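Verora Institute of Science
Department of General Chemistry
Student Project Report: Setting Out and Clearing a Shared Bench for Small-Scale Liquid Work

Prepared by Funmilayo Okonkwo and Jawad Durrani
Supervised by Tahira Bhutto
Submitted 27 March 2025

1. Purpose

The project examined how a teaching bench should be laid out when students must transfer a colored liquid between small vessels, heat a portion in a dish, and leave the bench ready for the next group. The equipment is ordinary glassware and hardware from the first-year store.
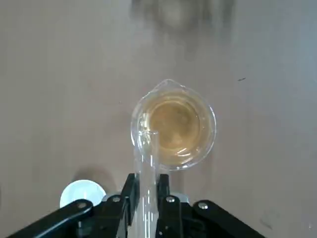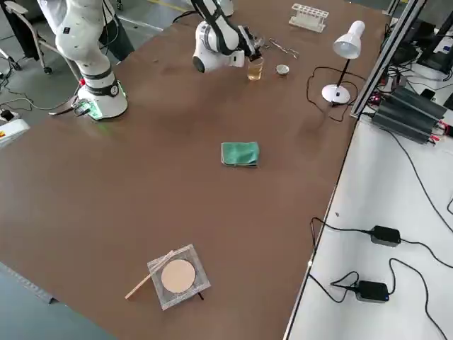
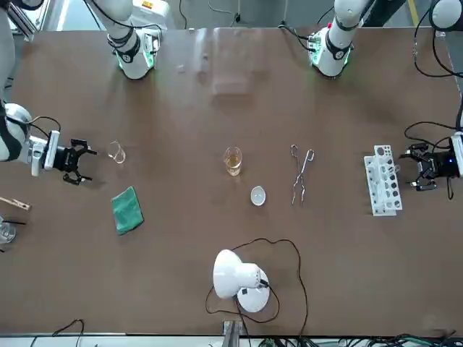 Figure 1. Glassware and the yellowish liquid at the bench. The folded green cloth and the tube rack appear in the second and third views.

2. Background

First-year students at Verora share benches between sections. In January the department adopted a written bench plan, drafted by Sobia Kazmi, which listed every item a group should find on arrival. The plan did not say where each item should stand. Groups therefore arranged the bench as they pleased, and much of the first part of each session was spent moving things out of the way.

Our supervisor asked us to propose positions for the items and to write a clearing procedure short enough to be posted on the wall.

3. Materials

The working liquid was a tea extract, chosen for its color, which makes the level in a beaker easy to read. We prepared 800 mL in one batch and kept it in a stoppered bottle in Room 907. Each trial used 80 mL.

The bench list consisted of beakers, test tubes and a rack, a test tube holder, an evaporating dish, crucible tongs, a wire gauze, a wooden splint, a cloth, and a desk lamp. The glassware came from the Clemileck teaching range and the cloths from Gilani, the department's regular supplier.

4. Layout

4.1 Beakers. The filled beaker should stand toward the middle of the bench, within reach of either hand. The dish belongs close to it, so that a poured portion travels a short distance. Several groups had placed the dish beside the lamp, and drops were then found on the lamp cord.

4.2 Rack. The rack should stand to the rear. A tube is taken from it before pouring and returned after rinsing. Students who kept the rack in front of the beaker tended to reach over it, and on two occasions a sleeve caught a tube.

4.3 Tongs and holder. Both should lie flat with the handles toward the user. They are not to be stored on the gauze.

4.4 Cloth. The cloth should be kept folded until it is needed. A folded cloth takes up little room and offers a clean face for each wipe. We found no advantage in placing it under the glassware, where it made small beakers less steady.

4.5 Lamp. The lamp should stand at the back corner with its cord led off the nearer side. A cord crossing the working area was the most frequent fault recorded by our observer, Jawad Kazmi.

5. Pouring

When a tube is emptied into a beaker, its mouth should be held just over the rim, on the side away from the spout. The liquid then runs down the inner wall with little splashing. Pouring from the beaker is done over the spout — a point that seems obvious, but which groups under time pressure often neglected.

6. Clearing Procedure

Return unused liquid to the waste jug, never to the stock bottle.
Rinse the beakers and the dish, then the tubes.
Stand the tubes in the rack to drain.
Wipe the bench from back to front and refold the cloth.
Lay the tongs and holder side by side.
Switch off the lamp and coil the cord.

The procedure was copied onto a single sheet and tried by two sections. Both sections finished within the time allowed, although one left the splints in the sink.

7. Limitations

The proposed positions suit a bench used by one group at a time. We did not test a bench shared by two groups, nor did we test vessels larger than the 2,000 mL beaker kept for demonstrations. The tea extract also leaves a faint ring on glass if it stands overnight — later groups may prefer diluted food coloring.

8. Recommendations

The department should add a sketch of the layout to the January bench plan and post the clearing sheet beside each sink. Spare cloths should be held in the Brallov cabinet by the door, where they can be collected on arrival. A copy of the observation forms has been left with Tahira Bhutto.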